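Jerkuvberg Refurbished Dell Tower, Barebones
Reviewed by Gwenllian Craddock, 6/4/22

I have reached the stage of life where I buy half a computer on purpose. Jerkuvberg sells office towers with the expensive bits taken out, at a price that makes you wonder which bits you were hoping for. You get the case, the motherboard, a processor, a power supply and whatever cables happened to be in there. You supply memory, a drive, a cooler and an operating system, plus patience, which is not sold separately.

Mine took five days to arrive in a box that had previously held cat litter. The side panel comes off without a fight, so I laid it on its side and took inventory.

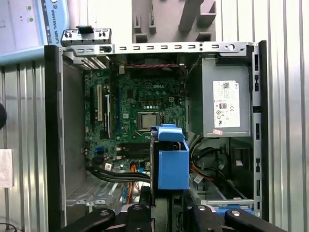 What you get for the money

The power supply still has its label, which I appreciated, having once bought one from Nikholm that had been relabeled by hand. The blue plastic drive caddy was also in there, and if you've ever tried to buy one of those on its own you know it costs more than lunch. SATA cables were included, tossed across the board like spaghetti.

The listing says "cleaned and inspected." I'd go along with inspected. I spent a good part of an evening with a paintbrush and a can of air, and my brother-in-law Arwel kept coming in to tell me a new one would be faster. Arwel is right, and he wasn't paying.

Putting it together

There are no instructions. There's a card with a web address on it, and the address goes to a page about returns. 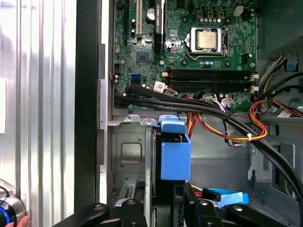 Memory was the part I worried about most, as the listing calls it "expandable," a word that covers anything from generous to hopeless. The four slots run in a row below the processor and all of them were empty, so at least there was nothing to pull out and feel guilty about. I put in two sticks from the drawer. The cooler was a Warulex, about 90 minutes' work, most of it spent looking for a screw I was sitting on.

Check the coin-cell battery while you're in there. Mine believed it was October, and it went on believing that every time I unplugged the thing until I bought a new one.

The verdict

It boots. It runs a browser, a spreadsheet and the 3,000 scanned recipes my aunt Eluned wants sorted by "mood." The fan is quieter than I expected and the front USB ports work if you lean on them a little. I wouldn't give one to a beginner, or to anybody who needs a computer by tomorrow.

3 stars. I've already ordered another.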